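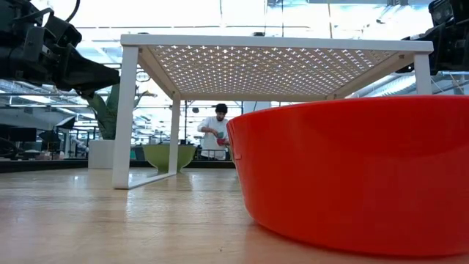 Do people use the bowls they can see more than the bowls they have put away?
Mostly they do, at least in the homes we surveyed, and the gap is larger for bowls than for plates or cups.

Search this journal Go Advanced search

December - Lorklow Household Study Group

4. Open and closed storage

4.1 What we asked

The survey went to homes in two towns, Lorklow and Chisholm. 729 came back usable. Each home filled in a short diary, one line per meal, saying which dishes were used and where they had been taken from: open shelf or rack, cupboard, drawer, dishwasher, other. "Other" turned out to be a bigger group than planned. It covers the sink, the counter, the car, and in one home a piano.

Open storage here means anything without a door. Wall shelves, wire racks, stacking shelves on a counter, hooks. A cupboard with its door taken off was coded as open. A glass-front cupboard was coded as closed, after some back and forth, and we ran the main tables both ways. The result did not move enough to report separately (see Appendix).

Diaries ran for 15 days. Shorter would of been easier on the homes, but the first few days are no good for this kind of thing - people get out the nice plates when they know they are writing it down. By the second week they had stopped.

4.2 Bowls

Bowls are the odd case. Plates stack flat and most homes keep them in one pile, so whichever is on top gets used, shelf or cupboard. Bowls come in mixed sizes. A large bowl often has smaller ones sitting in it, and getting it out means lifting the whole nest. In cupboards the large bowl was passed over even when it was the right size for the meal. Several diaries say so outright: "used pan instead, bowl at the bottom."

On open racks this was weaker. Large bowls were still used less than small ones, but they did get used, and for things they were not bought for. Fruit. Mail. Rising dough. Soaking beans overnight. We had no code for beans and had to go back and add one.

Color was asked for but we can not say much. Homes that wrote down a strong color (red, dark blue, yellow) named the same bowl again and again across the diary. Could be they like it. Could be it is easier to remember which one it was. The diary can't tell these apart and we leave it.

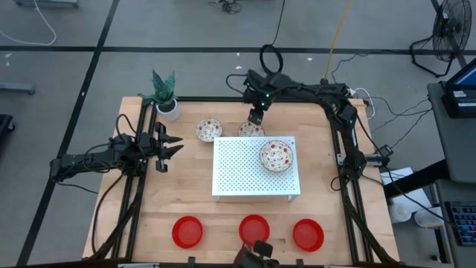 Photo: Clarerer Picture Desk
Figure 3. Patterned dishes and red bowls with a white perforated rack, wooden table.

4.3 Height and reach

Shelf height mattered more than door or no door for older adults. We asked each home to mark its storage as below the waist, waist to shoulder, or above the shoulder. Dishes kept above the shoulder dropped out of daily use in both towns, open or not. Below the waist was mixed. Homes with small children kept plastic bowls down low on purpose and used them all day.

Counter racks sit in the middle band by default. This is likely part of why open storage looks so good in the plain counts. Once height is held fixed the open/closed gap shrinks for plates and nearly goes away for cups. For bowls it stays.

4.4 Dust, and other complaints

The free text box at the end drew almost 3000 words in all, most of it on dust. Grease too, where the rack was near the stove. Homes in Chisholm complained more, and Chisholm kitchens in our sample are smaller, so the rack is nearer the stove. We did not measure distance. Should have.

A smaller set, 60 homes, had moved to open storage within the year and gone back to cupboards. Reasons given: dust, cats, looks untidy, landlord. These homes still kept one or two bowls out. They did not count that as open storage, wich is a problem with our question wording and not with them.

The follow-up form (Ademo version, shorter) splits the question in two and asks seperately about dishes kept out all the time. Results from that form are not used in this section. Table 5 gives the counts by town.

We use cookies to remember your reading settings. Accept Manage choices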